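Can a Robot Do Your Chores Yet?

A chore is a small job that has to be done again and again. Folding towels is a chore. So is putting cans back on a store shelf. People have wanted machines to do these jobs for a long time, and some machines already do part of the work. A dishwasher washes plates. It does not clear the table, and it does not put the plates away.

A robot arm is a different kind of machine. It has joints that bend and turn, a bit like your shoulder, elbow and wrist. At the end is a gripper, which opens and closes to hold things. Two arms can share a job. Wrapping flowers in paper, as a flower shop does, is a good job to study. Stems bend, petals are soft, and paper creases.

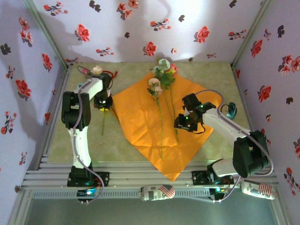 HOW IT WORKS: Handling soft things

Artificial flowers keep their shape better than real ones, so they can be used over and over for practice. Even so, the job is hard. Long stems cross each other. A rose may lie on the orange sheet with the others, or it may lie away from them near the back wall, where one arm has to reach for it. The robot must work out which stem belongs to which flower before it closes its gripper.

Factory robots mostly avoid this problem. A car door is the same shape every time and arrives in the same place every time. A robot there can repeat one movement all day. Homes and shops are less tidy. The movement has to change whenever the objects change.

One way to teach a robot is practice with a person in control. The person moves the arms through the job, and a computer records each movement along with what the cameras see. At the Stendthorpe workshop, one set of lessons for a project called Rendow held 3,077 recorded tries. Of these, 1,104 were about picking up a single stem. The computer looks for patterns in the tries and uses them to choose its own movements later.

WORD BOX
Gripper: the part of a robot that holds things.
Joint: a place where an arm bends or turns.
Sensor: a part that measures something, such as light or force.

What the robot sees

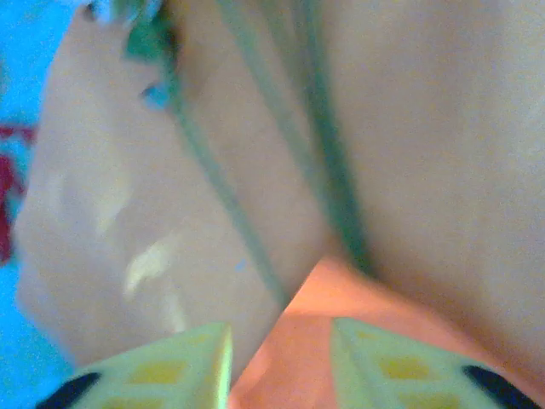 Cameras give a robot most of its information about where things are. One camera may look at the whole work area from a fixed place. Another may ride near the gripper and move with it. The second kind gets very close to the job, and close views can be hard to read. A pale object can fill most of the view and look blurry, with the two yellow-green fingers at the bottom and only a little orange showing between them. A computer has to decide from this where the object ends – and whether the fingers are in the right place to close.

So, can robots do chores? Some can do single steps, slowly, on a table set up for them. A whole chore in an ordinary kitchen or shop is still difficult.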